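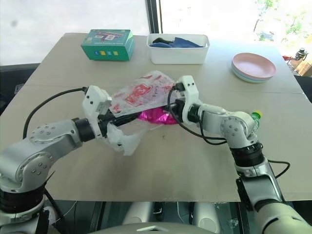

How to submit a short film to a festival

Start with Lovia's rules page, all 900 words of it. The Parnurora shorts programme takes up to 831 entries and shuts at midnight in February, when its website goes for a lie-down.

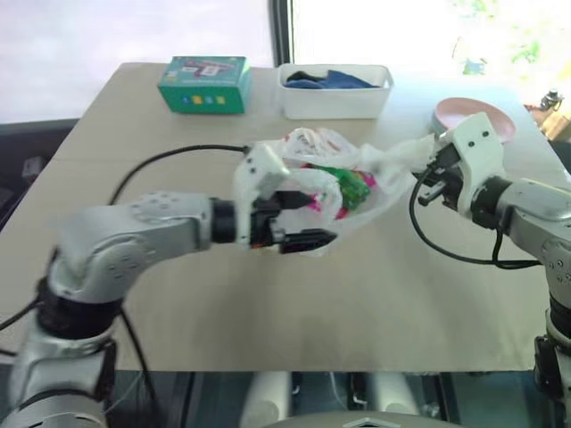 2 min read

Export your film with English subtitles burned in, even if everyone mumbles in English. Then cut the director's statement. Mine mentioned my childhood twice.

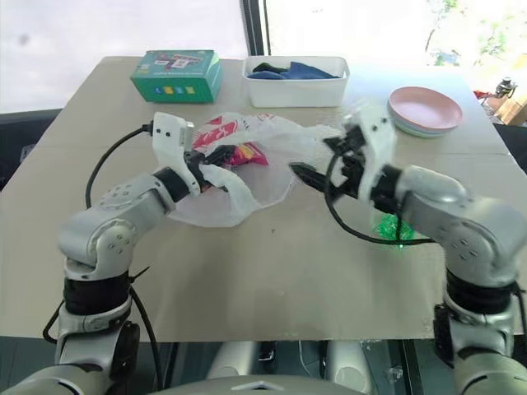
Gurnex replies: Check the subtitles on a phone as well. Mine were the size of ants.

Upload the file by mid-afternoon - the evening queue is grim
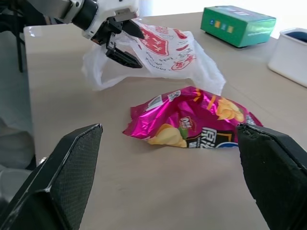 and the progress bar likes to sulk at the end. Save the receipt number. Mine was 738.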